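Speaker notes: The Night Crossing at Gilov
Talk for the local history evening, second half
Running time 40 minutes plus questions

Slide 1. Title. Wait for the lights. Say thanks for the tea. Mention that the handout has the map on one side and the reading list on the other, and the map is the side they'll need.

Slide 2. Leave up while people sit down.
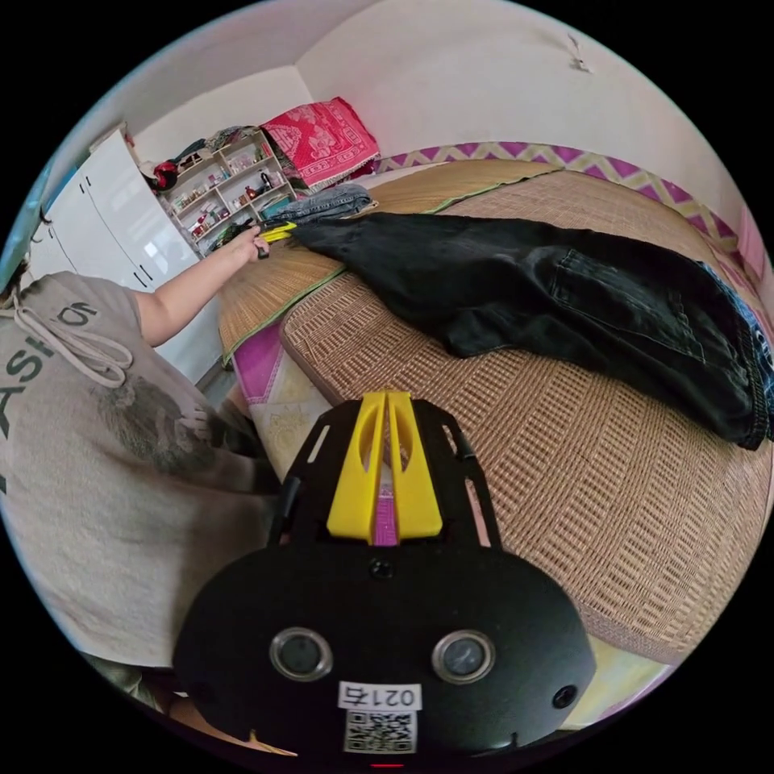
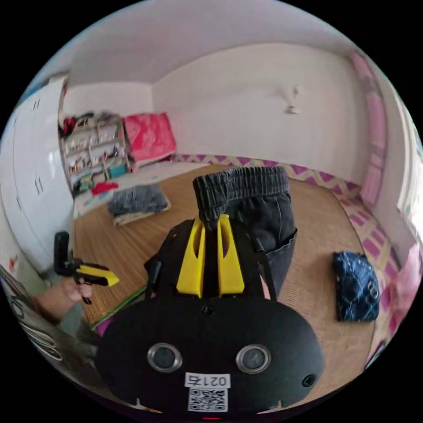
Slide 3. Where we are. Start with the river. The Tastel runs north to south and in 1916 it was the line between the two armies for the whole length of the valley. Gilov sits on the east bank at the only place where the bank is low on both sides. Point to the ferry landing. Point to the mill. People always ask about the bridge, so say it now: the bridge was blown in the first autumn of the war and the piers you can see on a modern map belong to the one built later.

The village had 692 people in the last count before the war. By the spring of 1916 most had been moved out to farms in the hills. The ones who stayed were bakers, the ferry family, the priest, and the people who ran the mill, which was grinding for the army by then.

Slide 4. Why cross at all. Keep this short. The division wanted prisoners. It had been facing the same trenches for months and did not know whether the regiment across the water had been replaced. That was the reason in the written order. There is a second reason in the letters, which is that the new colonel wanted something to report. I think both are true. Don't get drawn into arguing it here, there is time at the end.

Slide 5. The plan. Read the order aloud, slowly, it is only four sentences:

"The party will cross below the mill after dark. It will enter the enemy post at the willow bank and take prisoners. It will not remain on the west bank after first light. Boats are to be provided by the engineers."

Pause on the last sentence. The engineers had two boats. The order was written for a party of 200 men. Lieven Dierckx worked out the timetable for me from the boat sizes and the width of the river, and it can't be done in one night with both boats making every trip without a stop. Somebody at brigade must have seen this too, since the party was cut twice before the crossing. The final number was 14.

Slide 6. The 14. Names are on the screen, don't read them all. Pick out the sergeant and the two brothers. The brothers were from the ferry family and had rowed that stretch since they were boys. They were the only men in the party who had been on the west bank before the war. One of them had a girl over there, according to his niece, who was interviewed in the 1970s. I can't confirm that from anything on paper.

Slide 7. The night. It was May, with no moon until late. Follow the dotted line on the map.

They left the mill at 10:40 p.m. The first boat grounded on a gravel bar that wasn't on the engineers' sketch. The brothers got out and walked it off. The second boat waited in midstream, and this is where the war diary and the sergeant's account start to disagree. The diary has everybody ashore by 11:15. The sergeant says past midnight. I go with the sergeant. The diary entry was written up the next afternoon by an officer who had stayed at the mill.

At the willow bank they found the post empty. There was a stove, some bread, and a coat. They took the coat.

(Check the time here. Should be close to 20 minutes. If over, skip slide 8.)

Slide 8. The coat. It went up to division because of the regimental number on the shoulder strap. The number was the same as in February, so the regiment had not been replaced, and the division had its answer without a prisoner. The report to corps gives half a page to the coat. It gives one line to the men.

Slide 9. Coming back. Firing started from farther up the bank at 1:50 a.m. Nothing suggests they had been seen. It may have been routine fire at the water, which happened most nights. One man was hit in the second boat and died at the dressing station behind the mill. He was the younger brother. Give this a moment and go on to the next slide without comment.

Slide 10. What survives. Four sources:

The war diary, typed copy.
The sergeant's account, written in 1931 for a veterans' newsletter.
The engineers' sketch, with the gravel bar missing.
Foulkes, the regimental history, which gets the month wrong and puts the crossing above the mill.

Explain about Foulkes. It is still the book people quote and it's good on the later fighting. For this one night it follows the diary and adds a few things I can't trace. If anyone in the room has the old edition with the fold-out maps, I'd like to see it afterward.

Slide 11. The memorial. It stands by the landing. The younger brother's name is on it, spelled two different ways on two faces of the stone. Emanuel Nistor cleaned the lettering and made the rubbings that are on the side table. Please handle them by the edges.

Slide 12. Questions. Likely ones:

Were there other crossings? Yes, at least one at Rerkine in the summer, larger, and badly documented. I haven't worked on it.

What happened to the coat? Not known. The last mention is the receipt from division.

What happened to the older brother? He went back to the ferry after the war and ran it until it closed. He is buried in Gilov, top row, near the wall.

Was the colonel blamed? No. He was moved to a staff job in the fall.

Leave slide 12 up. Remind people to hand back the map boards.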